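**Tudell two-hand recording kit** — rental or purchase

Kit for recording demos to train two-arm policies. You supply the arms, we supply the rest: head camera, wrist adapters, operator gloves, logging box, and the prop set. Ships in two cases. Setup is an afternoon if your arms are already bolted down, longer if not.

New for April: prop set B. Cups, stands, lids, jars. 24 pieces, all picked so one hand has to hold while the other works. Single-hand tasks are in set A, still available, same price. 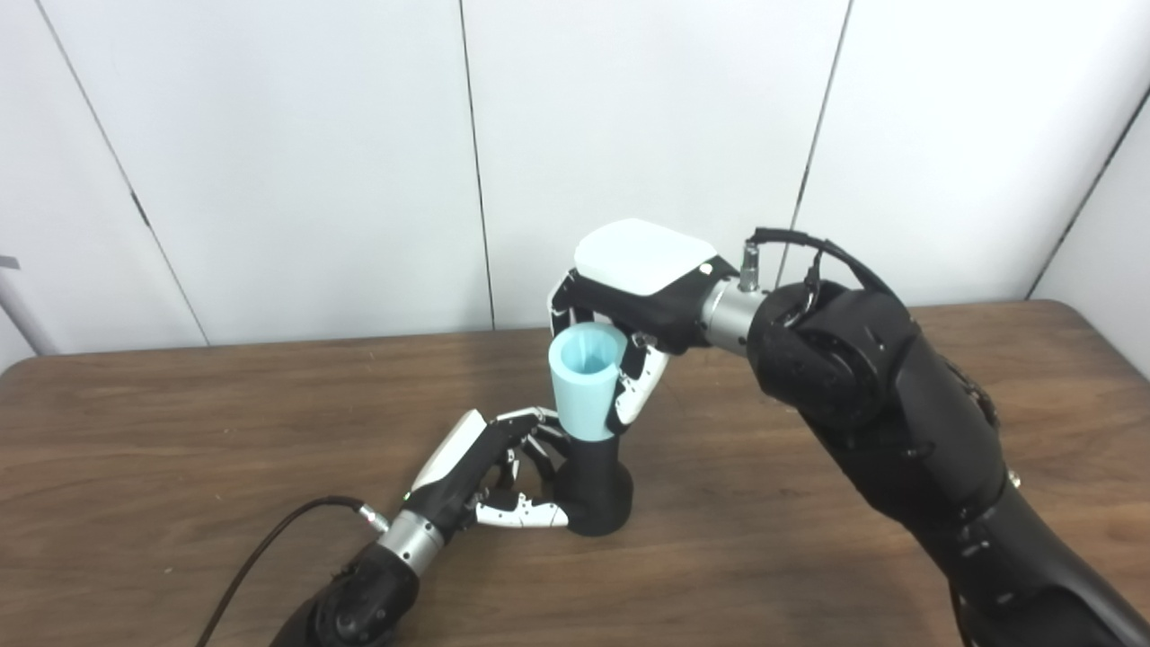 *Set B, cup and stand. Left hand low on the stand, right hand on the cup.*

What gets logged, per episode:

- head camera video
- joint positions, both arms and all fingers
- operator glove data, raw
- start/stop marks and a pass/fail tag from the foot pedal

Expect up to 50 usable episodes an hour on the cup task with a practised operator. New people are slower, first day is mostly fails. Keep the fails — tag them, dont delete. Most teams want them later.

Logging box holds 40 hours before you need to offload. Export is plain folders, one per episode. Converter script included, ask if yours is a odd format.

Not included: arms, hands, table, training compute.

Operator training: half a day, remote, with Melahat Özkan. Wednesday slots only for now. On site is extra, ask for a quote.

Spare glove cables are part no. 106. Order two, they wear at the wrist end.

Questions on arm compatability go to Ivars Rozīte, send the model and flange drawing first please.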